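Glassware and Small Bench Items: Walk-Through Checklist
Site: Renon building, teaching and sample prep rooms
Inspected by: Malathi Marar
Comments reviewed by: Jarlath Coughlan
Date: 2018-12-27

Marks used: OK, FIX, or DOUBT. DOUBT means the paperwork says yes and I am not convinced.

1. Glass storage

1.1 Heavy bottles on lower shelves. OK
1.2 Shelf lips in place. FIX
Two lips missing in the back cupboard. Same finding as April, when I was told the parts were on order. I would like to see the order.
1.3 Chipped or starred glass pulled from use. DOUBT
The log shows zero items discarded out of 627 on the inventory. I don't believe a teaching lab went that long without chipping a beaker. Either the log is not being filled in or chipped pieces are going back on the shelf. I found one 600 mL beaker with a nick in the spout without trying very hard.

2. Racks and holders

2.1 Racks sit flat and do not rock. OK
2.2 Hole size suits the tubes in use. DOUBT
The Haberkorn catalog sheet taped inside the cupboard door lists one size as fitting "most tubes." Most is not a size. Measure the tubes.
2.3 Acrylic racks free of cracks and clouding. OK
Clear ones are hard to judge from above. Pick them up and look along the edges, and check the lower plate as well as the top one.
2.4 Acrylic racks kept away from acetone and the drying oven. FIX
The sign says so. The sign is on the far side of the oven door, where it can be read only after the door is shut. 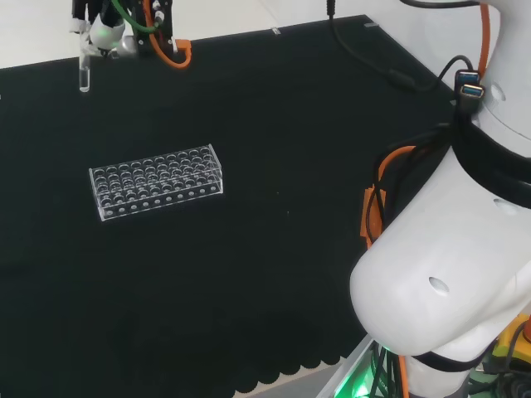
3. Broken glass disposal

3.1 Rigid container, labeled, with lid. OK
3.2 Container less than three quarters full. FIX
It was full. Jarlath's comment: "Emptied on a schedule." Then the schedule is wrong.
3.3 Brush and pan within reach. OK
3.4 No glass in regular trash. DOUBT
Bags were already out when I arrived. Cannot confirm.

4. Work surfaces

4.1 Clear of items not in use. OK
4.2 Cloth or mat coverings lie flat. DOUBT
Cloth is fine for cutting glare and softening a knock, but it creases, and a narrow-bottomed holder on a crease will tip sooner or later. Smooth it before setting anything down. The Okix mats bought as a replacement are still in their wrapping.
4.3 Clear items easy to see against the surface. OK
Dark surface under clear plastic does help, I will give them that.
4.4 Surface wiped down at end of day. DOUBT
Initialed every day, always in the same pen.
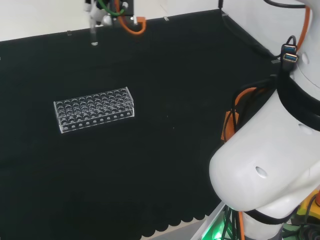 Clear acrylic rack on black cloth (see 4.2 and 4.3).

5. Eye and hand protection

5.1 Glasses available at the door. OK
5.2 Cut-resistant gloves for handling breakage. FIX
One pair, both left hands.
5.3 Eyewash tested. DOUBT
The Zelleo tag is signed. The dust cap looked as if it had not been moved in a long time. I want to be present for the next test.

Follow-up: all FIX items go to Jarlath. DOUBT items stay open until someone shows me. A note saying "done" will not close them.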